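Replacing the Shelf Pins in an Adjustable Bookcase

Sagging or tilting shelves in an adjustable bookcase are usually a pin problem. The board is often still straight, but one or more of the holes that carry it have worn oval, and the pin drops at the front edge under load. The procedure below restores the holes with threaded sleeves and applies to side panels 5/8 inch thick or more. It was written for the Dokwood 80, a bookcase 80 inches tall with four movable shelves, but the steps are the same for most cabinets with drilled side panels.

Tools and materials

A drill with a depth stop, a brad-point bit matched to the sleeve, a flat-blade screwdriver, wood glue, a small square, masking tape and a vacuum with a narrow nozzle. Brass sleeves are sold by the bag. Hunis lists a set under part number 2438 that takes a 1/4-inch pin and needs a 9/32-inch hole. Check the bit against the sleeve before drilling anything. Sizes printed on the bag are sometimes rounded.

Step 1. Unload and label

Take the books off from the top shelf down, so that the case does not become top-heavy. Keep each shelf's books together. Mark the underside of every shelf with tape giving its position and which edge faces front. Shelves in older cases are often cut to fit and will bind if swapped.

Step 2. Inspect the holes

Pull all the pins and push a new one into each hole by hand. A sound hole holds the pin with no side play. If the pin can be rocked, mark the hole. Worn holes tend to occur in the front row, where heavy books get dragged across the edge. Check the depth too: a hole shallower than 3/8 inch will not take a full sleeve.
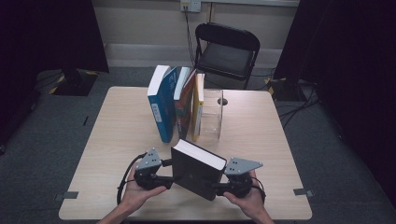 Step 3. Decide on shelf spacing

The spacing should follow the books. Measure the tallest volume intended for each shelf and add one inch of clearance. Large format books do better on the bottom shelf, where a longer gap costs little and the weight is carried low. Paperbacks can be grouped above eye level. Once the spacing is fixed, only the holes in use need sleeves, plus one hole above and one below to allow for later changes.

Step 4. Drill

Set the depth stop to the sleeve length plus 1/32 inch. Hold the bit square to the panel and run the drill at low speed. Chipboard tears at the surface, so put tape over the hole first and drill through it. Do not use a twist bit - it follows the oval and leaves the new hole off center. Vacuum out the dust.

Step 5. Set the sleeves

Run a thin ring of glue inside the hole, near the opening. Turn the sleeve in with the screwdriver until it sits flush. Wipe off any squeeze-out with a damp cloth. Leave the glue overnight before loading. The Xia two-part filler can be used where a hole has broken out completely, but it has to be redrilled after curing and is slower.

Step 6. Refit and test

Insert the pins and check that all four under a shelf are level by laying the square and a straight strip of wood across them. Put the shelf in with the tape mark to the front. Press down on each corner. A shelf that rocks has one pin standing high, usually from glue in the sleeve - clear it with the tip of the bit turned by hand.

Load limits

A 30-inch shelf of 3/4-inch chipboard should carry no more than 65 pounds, spread evenly. Plywood will take more. For a case holding over 200 books, fix the top rail to a wall stud with an angle bracket before reloading, and fill the bottom shelf first.

Fluvavham Home Workshop Pages | Contact | Copyright Fluvavham, all rights reserved | Back to top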